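Search this site Search Clear

News > Research > Robotics and Automation

Semaan Laboratory presents Kendano, a method for teaching two arms from short demonstrations

Arkmont, Aug 11, 2024. The Semaan Laboratory has published the first results of Kendano, a training method for robots which must use two arms on one table. With this method, a policy learns from 20 demonstrations of each task, and then it is corrected by a person only at the moments when the two arms disagree.

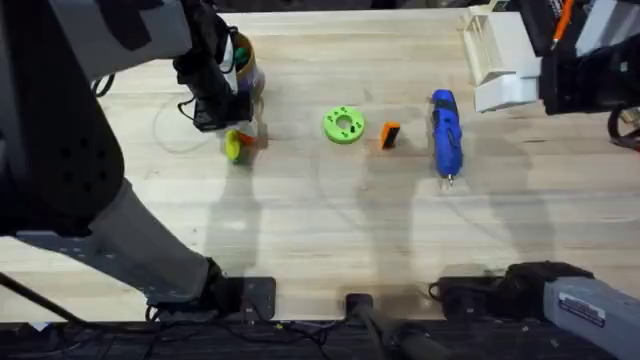 Rosário Vieira

The difficulty which the group wanted to solve is well known by everybody who works with two arms. Each arm can be trained quite well alone. When both must share the same space, small errors in timing become large, and the operator has to record the whole task again from the beginning. Kendano keeps the good part of the recording and asks only for the missing seconds.

"We were spending our days repeating things that the robot already knew," said Joaquim Arruda, who leads the project. "Now the operator is called for a short time, and he can go back to his other work."

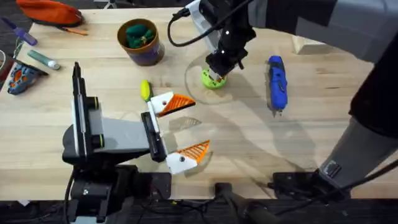 The corrections are stored together with the views from the wrists and from the fixed camera, so the policy can learn which view to trust in each phase of a task. For the study published this week, the team collected 1393 corrections. The work was done with small objects of daily use and with printed parts, and no special markers were put on them.

Does the method need a new type of robot?

It was developed on ordinary arms with soft printed fingers, and the software can be installed on a computer which already records demonstrations. 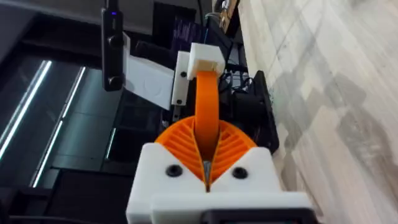 Raquel Caldeira prepared the tests of passing an object between the arms, and she considers them the hardest part of the study. The policy had to decide when one arm may let go, and this decision was the reason for most of the corrections in June.
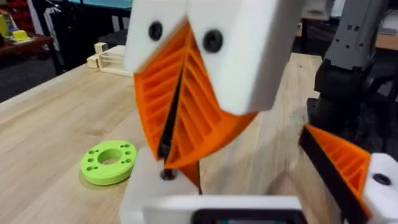

Generalisation to new positions was measured separately by Usman Ansari. An object was moved to another place on the table before each trial, and the policy received no information about the change. Flat parts with holes, like the lime-green ring lying on the wood, are interesting for this measure because a finger can approach them from many sides. The group will publish the results for each shape in a second report.

Kendano will be tested next by the company Fadska, under the supervision of Lutz Janssen. Requests for the data can be sent to the press office of the Semaan Laboratory in Arkmont.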